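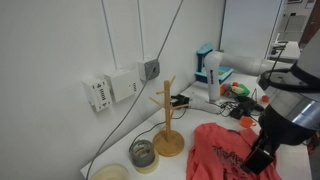 The second-stage money should not be released for the full equipment list yet. I wrote the original list for Giáp myself, so I'm partly arguing with my own numbers, but after a quarter of running the Plukstead table I no longer believe half of it. The list treats arms as the thing we are short of. We have arms. Look at the black cables knotted up beside the base of the white one, next to the pile of toys, and the long gray cable hanging across the wall, and you have a fair idea of where I think the next few dollars should go.

Report to the program office, 14/02/2018. Prepared by Yến Nghiêm, with the cost figures checked by Quang Tăng.

## Where the budget stands

We have spent 38 percent of the equipment line. The arms and grippers are paid for in full. What remains is meant for three items: a third arm, an Illeck changeover kit for the grippers, and "table and sundries", a heading I regret and would like to break up.

The Illeck kit is quoted by Niltby at $1,796, delivered. Quang asked for the price without the service plan and was told the plan is part of the kit. We asked what the plan covers. The answer came back as a brochure. I'm not against the kit, but I'd like to see one working on somebody's shirt or mug before we sign, and Niltby has so far offered a video of it lifting metal blocks.

The third arm has not been quoted properly. The number in the plan came from an email and leaves out the mount, the cabling and the shipping. Quang thinks the real figure will be a good deal higher. I agree with him and would go further: I can't find anything in our task list for the next stage that needs it.

## What the work has looked like

Household objects on a plain white table, two arms, one task at a time. The wooden mug tree, the bowl and the cloth items are used over and over. We logged 164 sessions in the period. The target was higher, and the shortfall is mostly setup time. Moving between a hard object and a soft one still means a person resetting the table by hand and checking that no cable is lying in the path of either arm.

I know the monthly summary called this "on track". I would call it acceptable. The sessions we have are usable, but the rate hasn't improved since we got both arms running, and the plan assumed it would.

Cloth remains the hard part. Quang's view is that better gripper fingers will fix most of it. Mine is that we don't know, and that a cheap set of fingers would tell us as much as an expensive one. We are going to try the cheap set first.

## Power and cables

This is the dull item and the one I'd fund tomorrow. Everything at the table depends on two conduits that come down the wall to separate boxes, and on leads that drop from above or run over the tabletop. One thin black cable goes straight across the work surface, behind the mug tree, to a small clamp. It should run under the table.

Quang priced brackets, clips and a cable tray at $99. An electrician's visit would be on top of that and I have no quote yet. Until someone qualified has looked at the wall supply, I would treat any promise about running a third arm from it as a guess, ours included.

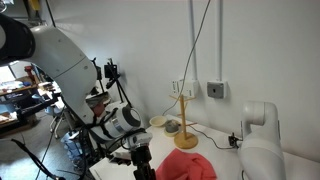 ## What we are asking for

- Release the money for the cable tray and clips now.
- Allow us to move part of "table and sundries" to an electrician's visit, once quoted.
- Hold the Illeck kit until Niltby gives us a trial with our own objects, or a price without the plan.
- Take the third arm off the list. If the program office wants it kept, we need a full written quote and a named task for it.

## Risks

Niltby says its price is good until May. Suppliers often say that, and I would rather pay a little more later than own a kit that doesn't suit the table. The bigger risk is on our side: if the session rate stays flat after the cables are sorted out, my explanation for the shortfall is wrong and we'll have to look at how we plan the sessions themselves. Quang already suspects this. We will report the rate separately next time, before and after the cable work - no averages.

Spare parts are still not budgeted anywhere. Yến to send a list.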